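Home > Guides > Bathroom > Kalholm Wall Set > Print

Kalholm Wall Set — Set-up Guide, Section 3: Fixing the accessories

Last updated: 15 Jan 2024

3.1 Before you start

Read the whole section one time before you open the glue. The Kalholm set is fixed with the Sillum adhesive and needs no drilling. Lay the parts on a flat and clean surface and compare them with the parts list in Section 1. The soap dish comes already put together, with the insert inside the metal rim. 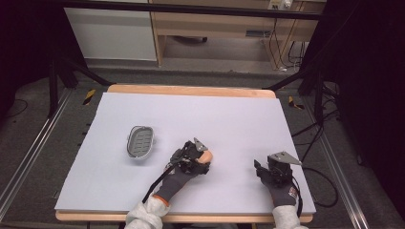

3.2 Preparing the wall

1. Wash the tile with warm water and a little dish soap. Rinse it well.

2. Let the tile dry completely. Wait longer if somebody used the shower the same day.

3. Wipe the place with the alcohol pad from the bag. Do not touch it after this.

Note: The adhesive does not hold on wallpaper, on fresh paint or on rough stone. For these walls order the screw kit, part 2480.

3.3 Fixing the bracket

4. Mark the height with a soft pencil. Keep the bracket away from the joints between tiles. 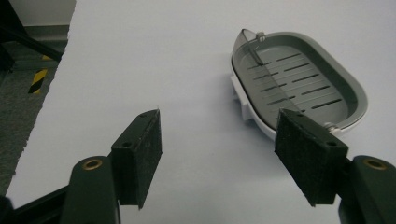 The bracket has an arrow on the back, and this arrow must point up. If it points down, the dish will sit with a slope to the front and the soap will slide out.

5. Put the Sillum adhesive on the back in one thin line — not too near to the border.

6. Press strongly for 13 seconds, then leave the bracket alone for 24 hours.

CAUTION: Do not hang the dish before this time is over. Keep the adhesive away from children and from eyes.

Comments (3)

boersma_fan: Does this fit on the old Boersma bracket? Mine is from the house before.

tilehead24: No, the hook is wider. I tried in March and had to file it.

Mapleporch: My pencil line is still on the tile, any tips?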